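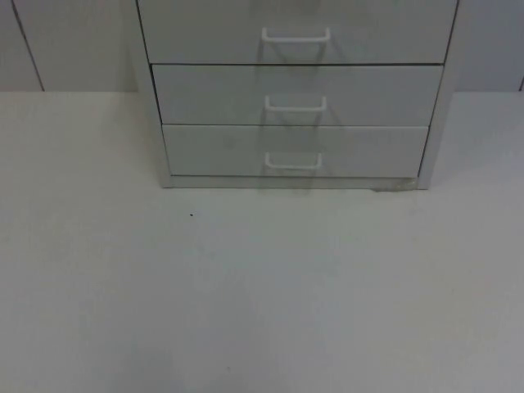 **Session 7: Teaching by hand, teaching by remote**

Read the Erislow handout first. If you haven't, read it now and look thoughtful while everyone else talks.

There are two ways to show an arm a drawer task. In *kinesthetic teaching* you hold the arm and walk it through the motion. In *teleoperation* you stay back and steer it with a controller. Both record joint positions, gripper state and video. Both will also record your hesitations, your second thoughts and the moment you sneezed.

**By hand**

- Good feel for contact. You notice when a drawer starts to bind -- the arm, left alone, may not.
- Your forearms end up in the video, and the policy can learn to look for forearms. It will miss them later.
- Tiring. Quality drops well before anyone admits it.

**By remote**

- Clean camera views, with only the arm in them.
- Little or no sense of force, depending on the rig. Beginners pull a drawer as if it owed them money.
- Slower at first. Expect your first hour to be mostly apologies to furniture.
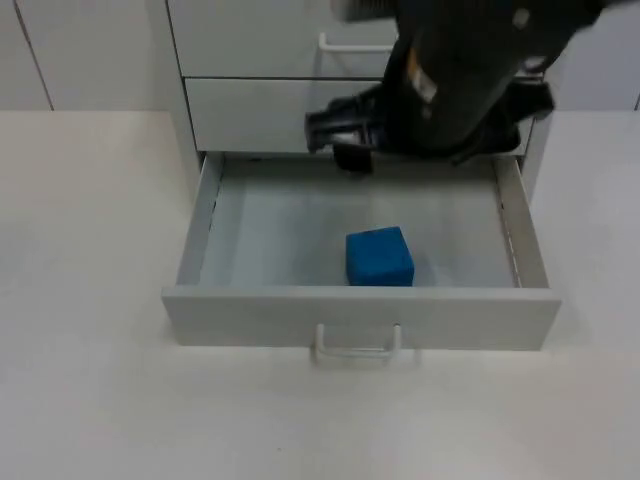

*Fig. 1. Bottom drawer open, blue cube inside, gripper open above and behind it.*

**What counts as one demonstration**

Start and end states must be written down before you record. "Drawer open" is a wish. "Bottom drawer fully out, gripper open and clear of the handle" is an end state. The Latberg set has 295 demonstrations, and 70 were thrown out because the operators disagreed on when they were finished.

Vary the cube position between runs. If it always sits in the same spot, you have trained a very expensive way of visiting that spot.

Keep failed attempts in a separate folder. Do not delete them and do not rename them "final."

**For next time**

1. Write start and end states for opening the middle drawer.
2. Watch run 731 in the Bromum folder and mark every pause longer than a second. Decide which ones you would trim, and be ready to defend it.
3. Cabrera reading, first half only. The second half is mostly appendix.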